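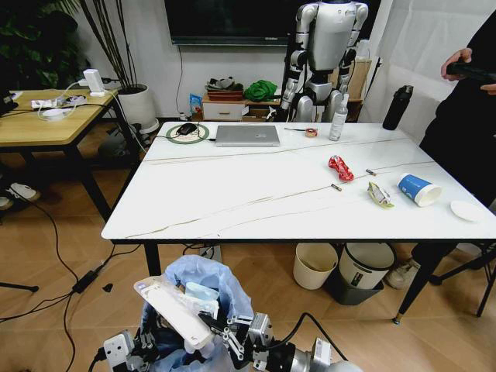 파란 봉투 위에서 흰 상자를 들고 있는 그리퍼

홈 | 일지 | 제어 | 인식 | 소개
7월 · 밤 11시 40분 · 글쓴이: 나
읽는 시간 6분

오늘도 테이블 치우기. 저녁은 삼각김밥으로 때웠고 눈이 좀 뻑뻑한데, 잊어버리기 전에 적어 둬야 내일의 내가 덜 고생할 것 같아서 노트북을 다시 켰다.

어제까지 제일 골치였던 게 '놓기'였다. 잡는 건 이제 그럭저럭 되는데(종이컵은 빼고... 그 얘긴 뒤에) 쓰레기통 위까지 가져가서 손을 벌리는 타이밍이 자꾸 어긋났다. Navex 플래너가 목표 자세에 도착했다고 신호를 보내면 바로 그리퍼를 여는 구조인데, 이 '도착'이라는 게 관절 오차만 보고 정해지는 거였다. 손끝 속도는 안 보고! 그러니까 팔은 아직 살짝 흔들리는 중인데 소프트웨어는 다 왔다고 믿고 손을 펴 버리는 거다. 로그를 펼쳐 놓고 보니까 너무 뻔해서 좀 허탈했다. 속도 조건 하나 추가하고, 그 상태가 70밀리초 유지되면 열도록 바꿨다. 코드로는 여섯 줄. 찾는 데는 이틀.

고친 다음에 돌려 보니 움직임이 눈에 띄게 차분해졌다. 아스게르(Asger Snorradóttir)한테 메시지로 자랑했더니 "그럼 사이클 타임은?" 하고 바로 되물어 온다. 칭찬 먼저 해 주면 안 되나 ㅋㅋ 근데 맞는 말이긴 하다. 멈춰서 기다리는 만큼 느려지니까. 접근 구간에서 속도를 조금 더 올려서 만회할 수 있을 것 같은데 저크 제한을 건드려야 해서 오늘은 손 안 댔다.

오후에는 거의 인식 쪽만 붙잡고 있었다. Hamia 모델이 대리석 무늬를 싫어한다. 흰 상판에 가느다란 줄무늬가 있으니까 무늬가 갈라지는 자리를 자꾸 납작한 비닐 조각으로 본다. 확신도 점수까지 꽤 높게 준다, 뻔뻔하게. 처음엔 임계값을 올려서 막아 보려고 했는데 그러면 하얀 물건들이 같이 사라진다. 흰 상판 위의 흰 물건이라니, 물체 고를 때 이걸 왜 생각 못 했지.
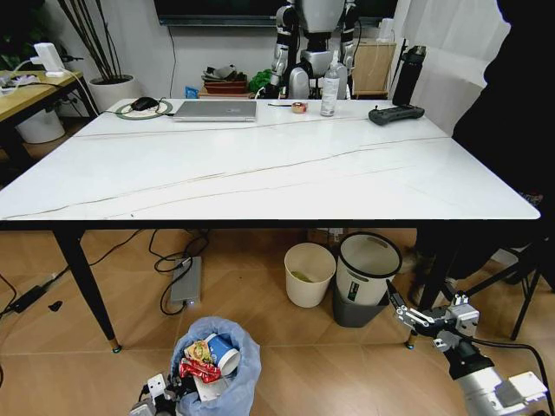 그래서 방향을 바꿔서 깊이 값으로 한 번 더 거르기로 했다. 상판 평면을 먼저 맞추고, 평면에서 몇 밀리미터도 안 올라온 후보는 버린다. 구겨진 과자 봉지는 생각보다 키가 커서 잘 살아남고, 무늬는 깔끔하게 빠진다. 무늬 오탐은 이걸로 거의 없어졌다. 대신 정말로 납작하게 누워 있는 종이 같은 건 이제 못 본다는 얘기라서, 이건 '알고 있는 문제' 목록에 적어 두었다. 나중에 색 정보랑 섞어서 판단하게 만들면 될 것 같은데... 나중의 나, 잘 부탁한다.

저장해 둔 프레임 2,000장으로 다시 평가했더니 버릴 물건 검출이 82%에서 98%로 올라갔다. 우와! 했다가 바로 의심이 들었다. 평가용 프레임이 다 이 방, 이 테이블에서 나온 거라서 다른 상판에서는 어떨지 전혀 모른다. 아스게르도 똑같은 말을 했다. Besen에 결과를 올리면서 제목에 '이 테이블 한정'이라고 크게 써 놓았다. 예전에 한 번 좋은 숫자만 돌아다녀서 고생한 적이 있어서.

아, 그리고 '치우면 안 되는 것' 목록. 원래는 클래스 이름으로만 관리했는데 이러면 처음 보는 물건은 전부 쓰레기 후보가 된다. 노트북이랑 마우스는 괜찮다 쳐도 테이프, 게임 컨트롤러 같은 건 목록에 넣는 걸 까먹으면 그대로 봉투행이다. 생각만 해도 식은땀. 기본값을 뒤집었다. 모르는 물건은 건드리지 않고, 버려도 된다고 확실히 아는 것만 집는다. 진작 이렇게 했어야 하는데 데모 영상 찍을 때 급하게 짠 코드가 그대로 굴러다니고 있었던 거다. 커밋 메시지에 미안하다고 썼다. 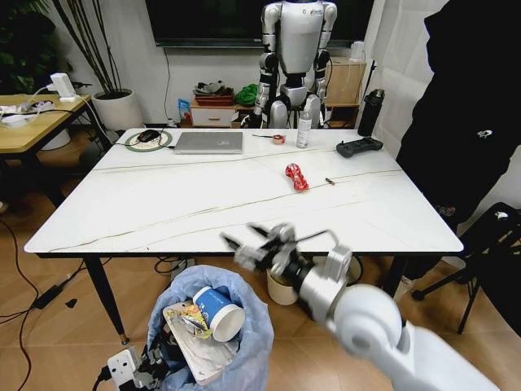 집는 순서도 좀 손봤다. 지금까지는 손에서 가까운 것부터였는데, 그러면 팔이 왔다 갔다 하면서 괜히 다른 물건 위를 지나간다. 순서마다 경로를 대충 뽑아 보고 남겨야 할 물건 근처를 지날수록 벌점을 주게 했다. 후보가 몇 개 안 되니까 그냥 전부 다 따져 봐도 계산은 금방 끝난다. 우아한 알고리즘은 아니지만 뭐 어때, 돌아가면 됐지. 근데 벌점 가중치를 너무 세게 주면 플래너가 겁을 먹어서 멀쩡한 길을 놔두고 빙 돌아간다. 한번은 팔꿈치를 이상하게 꺾은 경로를 뽑길래 시뮬레이터에서 보다가 혼자 웃었다. 실제 팔에는 안 보냈다, 당연히.

종이컵 얘기. 누워 있는 종이컵은 입구가 어느 쪽을 보느냐에 따라 잡기 후보가 완전히 달라진다. 옆구리를 잡으면 찌그러지거나 굴러가고, 테두리를 집으면 한 손가락이 컵 안으로 들어가야 하는데 지금 후보 생성기는 속이 빈 물체라는 개념이 없다. 그냥 꽉 찬 덩어리로 본다. Nuttall 쪽에서 쓰던 잡기 샘플러를 가져와 붙여 볼까 했는데 좌표계 규약이 우리랑 달라서(z축이 손바닥 쪽을 본다, 왜!) 변환 코드를 쓰다가 두 번이나 부호를 틀렸다. 세 번째는 테스트부터 짜고 했더니 한 번에 통과. 매번 이걸 배우고 매번 까먹는다.

작은 불편 하나 더. 왼팔이랑 오른팔 로그의 시간이 미묘하게 안 맞는다. 재생할 때 물건이 봉투에 들어가는 영상보다 그리퍼 열림 신호가 한 박자 먼저 나온다. 처음엔 또 놓기 버그인 줄 알고 심장이 철렁했는데 타임스탬프를 찍는 위치가 서로 달라서 그랬다. 왼팔은 드라이버에서 찍고 오른팔은 메시지를 받은 쪽에서 찍고 있었음. 둘 다 드라이버에서 찍는 걸로 통일하는 게 맞는데, 그러면 옛날 로그랑 비교가 안 되니까 변환 스크립트도 같이 만들어야 한다. 귀찮다. 내일 아침 커피 마시면서 해야지.

내일 할 일:
- 타임스탬프 통일, 옛날 로그 변환
- 접근 구간 저크 제한 조금만 풀어 보기
- 컵 테두리 잡기 후보, 시뮬레이터에서만
- 다른 상판에서 프레임 모으기 (아스게르네 나무 책상 빌릴 수 있는지 물어보기)

쓰다 보니 자정이 다 됐네. 평가 스크립트는 밤새 돌려 놓고 이제 잔다.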